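Notebook, August, 9:40 am
Plungers / long handled stuff, wash room 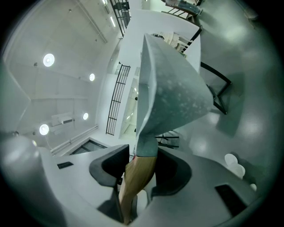 Handles

Wood one with the blue-grey cone head. Stick is tan, a bit of reddish near the top end, narrows going up. Pale specks on the head. Delali thinks paint, I say limescale, try vinegar on one patch first and write down which patch!!

Cone wiggles on the stick when I twist it. Took it off, 2 wraps of tape, back on. Better. Shazia wants it glued, wait til she's seen it.

Sanding: 400 grit only, top 5 inches. Dont touch the reddish bit, want to know if it's stain or the wood.

To do
- ask Samina for the Fenel oil, she had it last
- 36 in. dowel for the spare, check rack
- lable everything before Chia-jung puts it away again

Vinegar on at 10:15, look after lunch.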